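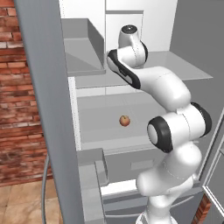 Clearing a shelf collision fault in the fridge task

Updated 2021-08-08

The fridge task in Torau stops with fault 298 when the arm touches a shelf, a bin or the inside of a door. Most people press Reset and run it again, and it stops again at the same point. The steps below are the ones we use at Hondby to find the cause and clear it properly. They apply to the simulated kitchen. Notes for the real arm are at the end.

Before you start

Pause the simulation. Don't reset it yet, as a reset wipes the contact log. Save the log under the run number so that you can find it later. You will also need the joint trace, which Torau keeps for the last 13 runs only.

Step 1. Find the contact

Open the log and go to the last entry before the stop. It gives two names: the arm link and the thing it touched. In our failed run, number 2411, these were the forearm and the upper shelf. The gripper was clear the whole time, and that is why the fault was missed at first. We had only been watching the tip.

If the log names the apple and no part of the fridge, you have a grasp problem and this page won't help.

Step 2. Look at the collision shapes

Turn on the collision view. Each link of the arm is checked as a simple capsule, and the shelves are checked as boxes. The boxes should sit tightly on the shelves you see. Ours didn't. The fridge model had been swapped in February and the boxes were left over from the old one, so the planner believed the upper shelf was higher than it was.

If your boxes are off, rebuild them from the model. Choose Rebuild on the fridge and then on each door separately – the doors are their own objects and are easily forgotten.

Step 3. Check the elbow

The arm can reach the same point with the elbow in several positions. When it has to go in between two shelves, a high elbow pushes the forearm up towards the shelf above. Open the joint trace and see whether the elbow flipped on the way in. If it did, set a preferred elbow position in the task file and lock it for the last part of the approach.

Step 4. Set the margin

The default margin in our setup was 0. Raise it a little at a time. Too large a margin and the planner will say there is no path to the shelf at all, and this shows up as fault 173.

Step 5. Run it slowly

Reset, set the speed to its lowest value and step through the reach. Watch from the side as well as from the front. Then run it at full speed with the doors at a few different angles. A door that is only partly open takes away a lot of room.

On the real arm

Do not clear this fault from a distance. Press the emergency stop, check that nobody is within reach, and look at the arm before you move it. Back it out by hand guiding if you can. If it is pressed against a shelf, expect it to spring a little when released – keep your fingers out of the gap.

The Lüthi controller keeps its own margin and ignores the one in Torau. Change both. The Lusska site has an older controller version, where the setting is found under Workspace.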